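June 14, 2021
Notebook, drayage model, second pass

Great morning. The gate-turn numbers from Skistano finally came over in a format I can read without retyping, and the whole file loads! 2809 truck visits, each with an in-gate time, an out-gate time and a container type. The December batch had the chassis field blank on nearly every row, so this is a big step up.

First thing I did was split the visits into single moves (drop a box, leave empty) and dual moves (drop one, pick one up). I had been lumping them together, and the average turn time looked like mush. Split apart, there are two clean humps. Very happy with this. The dual moves take longer, sure, but per container they're well ahead, even on the busy mornings.

Threw out 181 rows. Most had an out-gate stamp earlier than the in-gate stamp, which smells like a clock problem at the old lane. A few were the same truck entered twice. List is saved next to the raw file, please don't edit the raw file.

Bakker's rail arrival sheet lines up too, after I shifted it by one hour (they log in standard time all year, note to self, note to everybody). Trucks start stacking up well before the train is grounded. I'd love to know who tells the drivers to come that early. 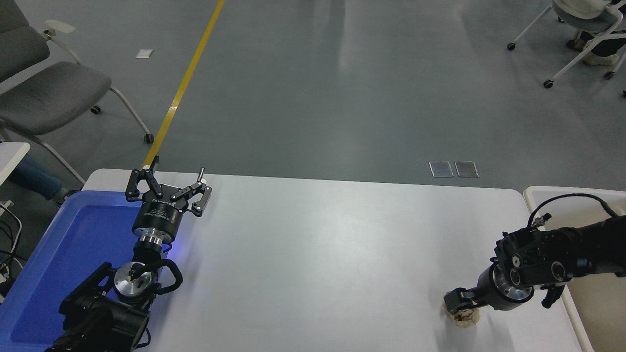
Nnamdi Garba thinks it's the appointment windows: the first one opens before the train is unloaded, and dispatchers grab it because it's the only one they're sure to get. He'd move the opening window back by an hour and leave everything else alone. I like it a lot, and it's easy to try in the model.

So, ran it. 1000 runs with the window as is, 1000 with it moved. The line at the gate shrinks nicely in the second set, but the yard cranes get a rough patch near noon that wasn't there before. Might be real, might be my crane rule, which is pretty dumb right now (always takes the closest truck).

Re-ran with only 200 and a first-come rule. Noon bump is smaller, still there.

To do:
- ask Sinier for crane logs, even one week would help
- chassis pool: Gutier counts a chassis as out when it's booked, we count it at the gate. Pick one
- plot dual moves by hour
- fix the axis labels, minutes and hours are mixed on the second chart

Crane rule next, then the windows again with a half-hour shift.

Last updated: June 14
2 comments
0 shares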